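Chapter 6
Collecting Demonstrations by Hand

Reading time: 5 minutes

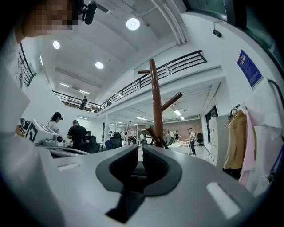

Chapter 5 ended with a student team that had a working arm, a working controller, and no data. The present chapter deals with the data. It follows the Maltthorpe project course, in which student teams teach a manipulator to carry out simple tasks by recording people who carry out the same tasks with a hand-held gripper. The method is called learning from demonstration. The recording stage takes up most of the first half of the course, and most of the faults that appear later can be traced back to it.

After working through the chapter, you should be able to write a task definition that two operators will read the same way, plan a recording session, state the grounds on which a demonstration is rejected, and divide a data set so that the test result means something.

6.1 The hand-held gripper as an instrument

A hand-held gripper does the job of a robot hand with a person in place of the arm. The operator holds the body of the tool, moves it through space, and closes it on an object. A camera fixed to the tool records the approach, the grasp, and the release. Later, the path of the tool is recovered from the recording and used as a training target for the arm.

The advantage over steering the arm directly is speed. An operator who steers an arm from a console must learn the console first. An operator with a hand-held gripper already knows how to reach for a cup. The cost is that the human wrist can do things the arm cannot. A demonstration that is easy for a person may pass through a joint limit, and a path like that has no value as a target however smooth it looks on playback.

Three terms are used throughout the chapter.

Demonstration: one recording of one attempt at one task, from the start pose to the end pose.

Session: a set of demonstrations recorded by one operator without a change of task, tool, or calibration.

Pass: a demonstration accepted after review.

6.2 Writing the task definition

Students tend to begin recording too early. In the course, no team may open a session until its task definition has been signed off by another team. The definition fills one page and gives the start state, the end state, the permitted grasps, and the time limit. It also says what counts as a failure.

Consider the phrase "put the cup on the shelf." It does not say which way the handle should face, whether the cup may be slid after it touches down, or whether a second attempt at the grasp is allowed inside the same recording. Two operators will settle these points differently, and the model will be trained on both answers. The team known as Jurnska lost its first two weeks of recordings for this reason. Half its operators regrasped after a slip and half stopped the recording. The trained policy hesitated above the cup and then did neither.

A good test of a definition is to hand it to someone who has not seen the task and ask for one demonstration with no further instruction.

6.3 Planning a session

Each team in the course is asked for 100 passes per task. The figure is a floor set by the teaching staff and has no deeper basis. Teams that need more variety in object position usually record more.

The session plan lists the operator, the task, the objects and their start positions, and the order in which the positions are used. The order should be shuffled. If all the left-side positions are recorded first, operator fatigue and object position become linked in the data, and no later analysis can separate them.

The room matters as well. Overhead lights, railings, people walking behind the work table, and coats on a rack all enter the recordings. Some background change is useful, as it discourages the model from relying on a fixed view. Large changes within a single session should be written in the log, including any change of lighting. Fiducial markers, where used, must be flat, clean, and left in place until the session closes.

Calibration is repeated at the start of each session and again after the tool has been dropped, however short the fall.

6.4 Review and rejection

Review is done by a student who did not record the session. Ruan Radebe, who ran the review desk for the team named Tănase, divided rejections into four classes: tracking lost, task not completed, definition not followed, and recording cut short. The course has since adopted his scheme.

In the most recent full run, the teams together recorded 3032 demonstrations. Of these, 2376 were passed and 656 were rejected, a pass rate of 78 percent. Tracking loss was the largest class. It occurred mainly when the operator brought the tool close to a plain surface, leaving the camera with little detail to follow.

Rejected demonstrations are kept. They are moved to a separate folder with the class of rejection in the log, and they are used in Section 6.6 to train a simple failure detector.

6.5 Dividing the data

The data set should be divided by session. If single demonstrations are drawn at random, recordings made a minute apart by the same person fall on both sides of the line, and the test score rises without any gain in the policy. The Ellemix team reported a strong score in December on a random division. When the same data were divided by session, the score fell by more than a third.

Where a team has three or more operators, one operator's sessions should be held out completely. The score on that operator is the one to be quoted in the project report.

Exercises

6.1 Write a one-page task definition for folding a hand towel in half. Exchange it with another team and record one demonstration each from the other team's page. List every point on which the two recordings differ.

6.2 Using the totals in Section 6.4, find how many demonstrations a team should plan to record in order to obtain 100 passes at the same pass rate. State what your answer assumes about the operators.

6.3 A session log shows that calibration was done once, before a break, and that the tool was dropped during the break. Decide which demonstrations may be kept and give your grounds.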